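Drying rack and mug tree: small things for a small kitchen

Many readers wrote to us about plates that have no good place after washing. A wooden rack with slanted slots helps, and the plates lean back a little in it.

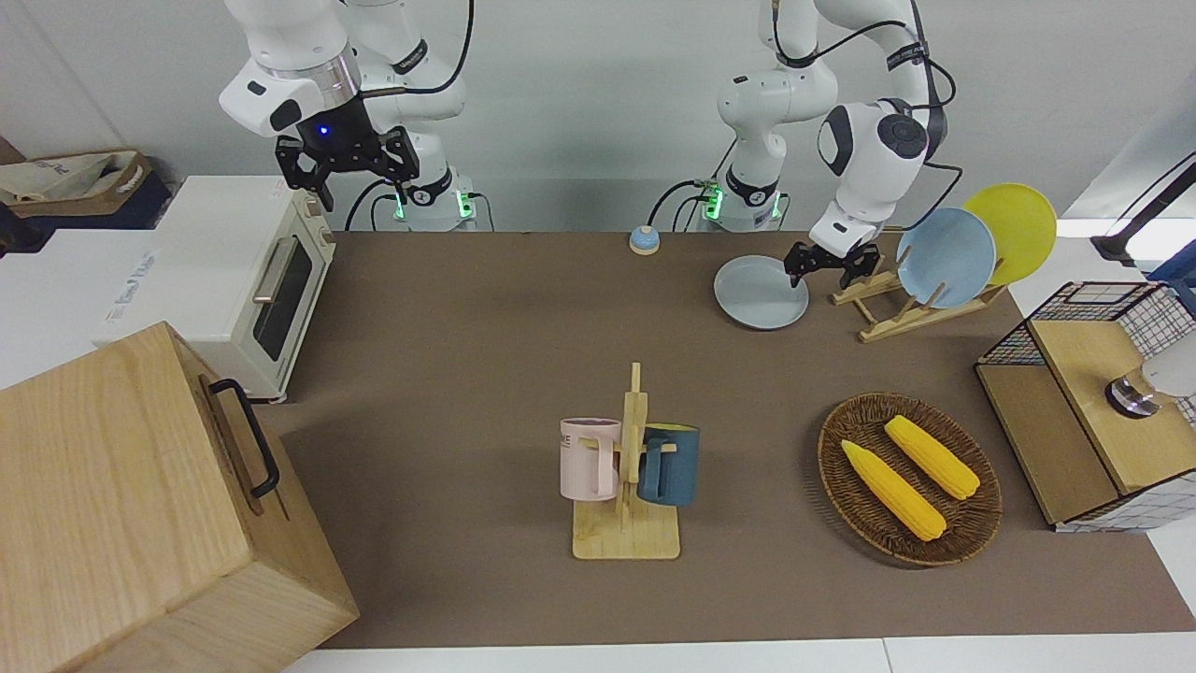 Our tips for April

Leave one free slot between big plates. Hang mugs on the tree by the handle, and turn it every few days. Wipe the wood with a dry cloth after use. The Stoltum shop in Calwood gives 10 percent off racks to our readers until the end of the month.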